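**【配線】カーテン際の作業机、タップと充電器の置き場所について**

カテゴリ:机まわり・収納・配線

---

**#1 tana_oki**

作業机の電源まわりを見直しています。条件は以下のとおりです。

- 机はFandbergの平机。奥行50cm、天板に配線孔なし
- 天板全面に白い布を掛けている(傷防止)
- 背面は壁ではなくカーテン。閉めた状態で使うことが多い
- 壁コンセントは机の右後方、カーテンの裏側
- 机上の消費電力は、ワットチェッカーの実測で最大39W
- 予算は3,000円まで

現在、電源タップは天板に直置きです。布の上にコードが出るので、裁断やアイロン前の生地を広げるたびに引っかかります。机の下に移したいのですが、充電器の抜き差しが多いため、毎回かがむのは避けたいところです。

天板裏への固定、天板後縁への固定、現状維持のうち、どれが妥当か意見をください。

---

**#2 kagi_9v**

天板裏一択です。

理由は布です。机の布とカーテンの両方がタップの近くにあり、綿埃が常時供給される配置になっています。差込口が上を向いたタップを布の上に置くのは、埃を受ける皿を置いているのと同じです。39Wなら過負荷の心配はありませんが、トラッキングは負荷の大小だけで決まる現象ではありません。

ネジ固定の金属トレーなら予算内に収まります。

---

**#3 mogami_line**

>>2
前半は同意、結論には反対。

天板裏に付けると差込口が目に入らなくなり、清掃頻度が落ちます。うちは天板裏のトレーに入れて放置し、引っ越しのときに開けたらプラグの根元が灰色になっていました。上に出ていれば少なくとも埃は見えます。

抜き差しの多い充電器と、挿しっぱなしの機器を分けるのが先では。

---

**#4 kagi_9v**

>>3
それは清掃の運用の問題で、取り付け位置の問題ではないと思います。差込口を横向きにすれば堆積量も減ります。

---

**#5 haribako**

電気のことは詳しくないので布の側から。

天板の布は厚みと素材によって滑り方がまったく違います。薄手の綿だと、上で生地を動かしたときに下の布も一緒にずれて、載っているタップごと動きます。コードが引っかかるというのは、コードそのものより布のずれが原因かもしれません。

机上の写真はありますか。何がどこにあるか分からないと答えにくいです。

---

**#6 tana_oki**

現状を貼ります。タップは青い差し色の入った白いもので、ランプの右に置いています。挿さっているのは白い小型充電器と黒い角型充電器です。

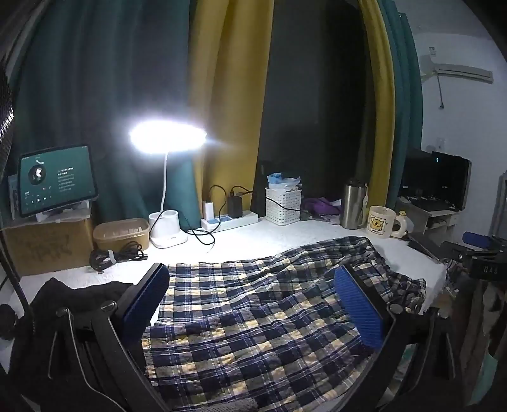 机上の現状。ランプ点灯、タブレットは左奥の段ボール箱の上。

補足です。

- ランプの台座はペン立て兼用。コードは布の上を右へ回している
- 黒い充電器のケーブルはカーテン側へ立ち上がっている。ここが一番気になる
- 格子かごは仮置きの小物入れ。位置は変更可
- チェックの生地は作業中のもの。広げると手前の縁から垂れる

布は薄手の綿です。>>5のとおり、確かに下の布ごとずれます。

---

**#7 haribako**

>>6
ありがとうございます。

まず布の固定をお勧めします。机用の滑り止めシートを天板と布の間に入れるだけで変わります。全面に敷く必要はなく、手前側だけで十分です。後ろまで敷くと、ランプの台座が沈んで傾くことがあります。

垂れた生地は自重で手前に引かれるので、奥のコードを巻き込んでいるときは机の後ろまで力が伝わります。生地の作業域とコードの通り道を、線を引いて分けてください。

---

**#8 kagi_9v**

写真を見て、優先順位を変えます。位置の前にカーテンとの離隔です。

充電器が布に触れたまま覆われると放熱が悪くなります。今の負荷で発火に直結するとは言いませんが、カーテンは開閉で動くため、離隔を目視だけで保証できません。黒い充電器はカーテン側から手前の差込口へ移すか、タップごと前に出すべきです。

ケーブルをカーテンの前で立ち上げる配線もやめたほうがいいです。カーテンの裾に引かれてプラグが半抜けになります。

---

**#9 nuno_to_densen**

>>8
前に出すと作業域に入ってしまい、#1の問題に戻ります。

左奥の段ボール箱を撤去して、その場所にタップを移すのはどうでしょう。タブレットの高さ出しに使っているなら、代わりに硬い台を置き、台の下をタップの空間にする。引き出しのない卓上ラックなら3,000円以内です。うちはNirkelの卓上棚でこの配置にしています。

---

**#10 mogami_line**

>>9
壁コンセントが右後方なので、左奥に移すとタップのコードが机の背面を横断します。カーテンの裾とコードの交差が長くなるぶん不利。移すなら右側、かごの位置です。

それと、棚の下に充電器を押し込むと今度は熱がこもる。棚の背面が開いている型に限定したほうがいい。

---

**#11 nuno_to_densen**

>>10
コンセント位置を読み落としていました。左奥案は取り下げます。

ただ、段ボールの上にタブレットという構成は変えたほうがいいと思います。箱は天面の中央がたわみます。スタンドの足が内側に入る型だと、たわみで角度が変わります。

---

**#12 tana_oki**

>>11
箱の中には型紙が入っていて、上からの荷重でたわむ感じは今のところありません。タブレットは音楽再生が主で、画面にはあまり触りません。とはいえ箱の出し入れのたびにタブレットをどける手間はあるので、検討します。

>>10
かごの位置は盲点でした。机の右端に寄せれば生地の作業域からも外れます。カーテンとの離隔は何cmあればよいでしょうか。

---

**#13 kagi_9v**

充電器の取扱説明書に記載があればその値に従ってください。なければ、カーテンを開閉して最も手前に膨らんだ位置を測り、そこから拳ひとつ分を空けます。規格上の根拠がある数字ではなく、私の運用値です。

奥行50cmの机だと、これだけで作業域がかなり削られます。だから天板裏だと最初に書いたのですが。

---

**#14 mogami_line**

天板裏でもカーテンの裾は天板より下まで来ます。トレーが後縁寄りなら条件は同じ。前寄りに付ければ膝に当たる。天板裏が無条件に安全なわけではありません。

---

**#15 kagi_9v**

>>14
裾の件はそのとおり。トレーの背面が板になっている型なら接触は防げますが、今度は通気が減ります。結局、カーテン側に何か立てるかどうかの話になりますね。

---

**#16 brovov_user**

横から失礼。机とカーテンの間に薄い板を立てる方法があります。

Brovovの有孔ボードを机の後縁にクランプで留めて、タップをその手前面に縦付けしています。差込口が手前を向くので抜き差しは座ったままできて、埃も積もりにくいです。カーテンは板の裏で動くため、ケーブルに触れません。

欠点は二つです。クランプで天板の布を挟むことになり、布の洗濯時に外す手間が増えます。もう一つは重量で、ACアダプタを複数縦に付けると自重でプラグが下がります。抜け止め付きのタップが前提です。

---

**#17 haribako**

>>16
クランプの部分だけ布を折り返しておけば、挟まずに済みます。後縁を天板より短く仕立て直すのも簡単です。三つ折りで一本縫うだけなので。

---

**#18 mogami_line**

有孔ボード案は支持します。右端だけの幅で足りるはず。全幅に立てるとカーテンを開けたときの採光が減るので、やるなら最小幅で。

ついでにランプのコードも板に沿わせれば、布の上の横断がなくなります。

---

**#19 kagi_9v**

>>16 の構成なら異論なし。タップの取り付け穴の間隔と、有孔ボードのピッチは購入前に測ること。合わない場合に結束バンドで本体を縛る人がいますが、差込口の並びに掛かると抜き差しのたびにずれます。

もう一点。写真の左寄り、半透明ケースの手前にある黒いケーブルは白いバンドで束ねてありますが、余長を束ねたまま通電して使うのは避けてください。保管中なら問題ありません。

---

**#20 tana_oki**

まとめて返信します。

束ねてあるケーブルは予備で、どこにも挿していません。ケースの中にしまいます。

方針は次のとおりにします。

1. 滑り止めシートを天板の手前側に敷く
2. 有孔ボードを右後縁にクランプ固定し、タップを縦付けする
3. 格子かごは机の下へ移す
4. ランプのコードは板沿いに配線する
5. タブレットの台は保留

タップのコード長が3mあり、縦付けにすると余りそうです。短いものに買い替えると予算を超えるため、まずは手持ちで組みます。作業は4月に入ってからになります。

---

**#21 mogami_line**

余長は束ねず、机の脚に沿わせて緩く下ろせば消化できます。固定は面ファスナーで。ステープルは被覆を傷めます。

---

**#22 nuno_to_densen**

かごを床に置くとカーテンの裾が中に入ります。机の下でも前寄りに置いたほうがいいです。

---

**#23 tana_oki**

>>22
前寄りに置いてみます。ボードの幅を測ったら、寸法を書き込みます。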